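Six bottles of Riesling and a spreadsheet

December 9, 2025

I had been putting off the Drudlow tasting since July, when the wines came in, because I wanted them to rest after the trip. They sat in the hall closet with the coats. Last weekend I finally pulled the box out and went through all six with Ottar Forsberg, who sold me half of them and wanted to know if he'd been right.

Drudlow is a small grower, 60 rows on a slope that faces a little east of south. They make dry Riesling and not much else. The vineyard sits at 420 meters, so the fruit comes in late and the acid is high even in warm years. If you don't like acid, skip this post. I like it a lot, and even I wanted bread by the third glass.

We tasted from youngest to oldest. The entry wine was what I remembered: lime, green apple, a bit of wet stone, short finish. It's fine with fish. I wouldn't keep it more than a couple of years, and I plan to drink my other two bottles before spring.

The single-vineyard bottling, Dralley, was better than I expected. It had a closed nose for the first half hour and then opened up into white peach and something like fennel. Ottar said fennel, I said dill, we left it there. The palate was dry and long with a salty edge. I went back to it at the end of the evening and it was still getting better.

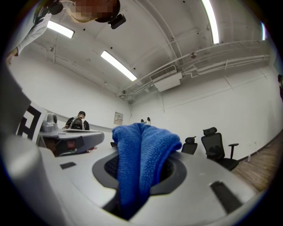
We had two vintages of Dralley side by side, and the older one divided us. It had started to show that petrol note aged Riesling gets. Ottar likes it strong. I like it as a background thing, and here it was up front, with the fruit behind it. By the next day it had calmed down and there was some orange peel in there. If you have this one, decant it. I used a plain water jug and gave it an hour.

The fifth wine was corked. No argument from either side. I have one more of the same, so I'll report back at some point. It's annoying at that price, and I've now had three bad corks from the same case. Drudlow has moved to screwcaps for the later releases, which I'm in favor of.

Last was the oldest, bought at a sale from a man clearing out his cellar in Julter. The level was low and the label had slipped. I paid 104 for it and expected nothing. The color was deep gold, and there was honey and dried apricot on the nose, then almost no sweetness in the mouth — just baked apple, walnut and acid still holding it all up. It faded within an hour, so we drank it first and talked about it later.

A note on glasses. I poured everything into the tall Hägglund ones I got last year. They're good for the young wines and too narrow for the old ones. For the last bottle we switched to a wider red wine glass and got more out of it. Two shapes is plenty for a home tasting, in my opinion.

Temperature matters more. We started straight from the fridge and the first pours tasted of very little. Twenty minutes on the counter fixed that.

My scores are in the spreadsheet, which has just passed 200 entries. Dralley came out on top, the younger one, with the old bottle second. Ottar has them the other way around. I've ordered three more of the young Dralley and will leave them alone for a few years if I can. The next box is Chenin, probably after the holidays.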